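Trurnbridge Hardware Forum > Workstations and Servers > Dell tower, memory upgrade, which slots first?

slotwise_29
Posted March 30, 2023
Picked up an ex-office Dell tower from Barroso Surplus for parts money. The plan is to reuse it as a file server. Cooler is off and the side panel is out. Before I order memory I'd like to settle the slot order, as there are banks on both sides of the socket.
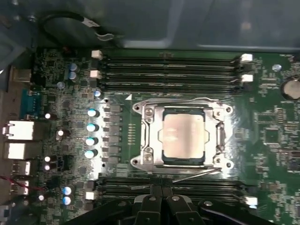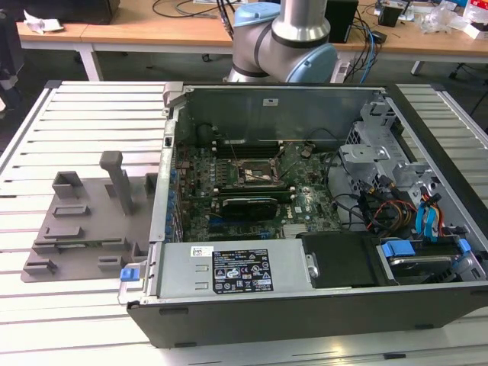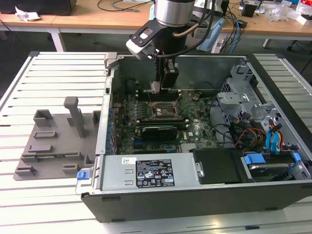
Dzifa Frimpong
Check the service manual for the population order before buying anything. On boards with a bank each side of the socket, the channels are often split between them, and filling one side only can cost you bandwidth. Matched sticks, same rank.

zilia_k
Disagree that it matters for a file server. The network link will saturate long before memory does. I ran mine lopsided for 17 months and logged no errors. Spend the money on drives.

Dzifa Frimpong
Some boards won't POST with an unsupported layout, or they'll halt with a warning at every boot. Poor behaviour for a headless box.

zilia_k
Fair, mine only nagged once. Still wouldn't pay for a full set.

slotwise_29
Manual found. I'll start with 4 sticks and go by the table. Is the old thermal paste spec of any relevance?

dosteo
No. Clean the heat spreader with isopropyl, fresh paste, tighten the cooler screws in a cross pattern. Update the BIOS before you change the memory.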